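Questions about the shared kitchen at Pranar House, Misthorpe

These answers are for guests who stay with us one week or longer. If your question is not here, please write to Bohdana Zinchenko at the front office.

When can I use the kitchen?

The kitchen is open from 5 in the morning until late evening. We close it for cleaning at night, and the door is then locked. If you work early shifts in Dramness, tell us and we will give you the code for the side door.

Do I have my own shelf?

Yes. Each room has one shelf in the refrigerator and one in the dry cupboard, with the room number on it. There are 16 rooms, so the shelves are not big. Please do not put your food on the shelf of a different room, also when it looks empty.

Can I bake or make toast?

Yes, you can use the toaster oven for bread, small pizzas and similar things. Please keep paper and plastic bags away from it, and do not cover it with a towel. 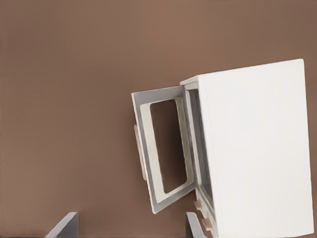
Crumbs must be taken out after each use. Please let the oven become cool first, and then use the small brush from the drawer.

Is there a fee for the kitchen?

It is included in the weekly price. Guests who pay by the day have a fee of 13 for the full stay, which you pay together with the key deposit.

May I cook for friends?

You may invite two friends to eat with you. For a bigger dinner, ask Seidu Issahaku some days before. In July the house is nearly full and we usually have to say no.

What do I do with food when I leave?

Closed packages can go in the box beside the office. Open food you must throw away or take with you. What stays on the shelf after your departure, we remove on the same day.

Something is broken. Whom do I tell?

Call 52 from the telephone in the hallway. Please do not try to repair it by yourself. If it is an electric device, pull out the plug if this is safe and leave a note on it for the other guests.

Recent pages
Laundry room: hours and tokens
How to reach us by bus from Dramness
Bicycle storage at Wumbei Lane
Changes to the weekly price, 4 March 2023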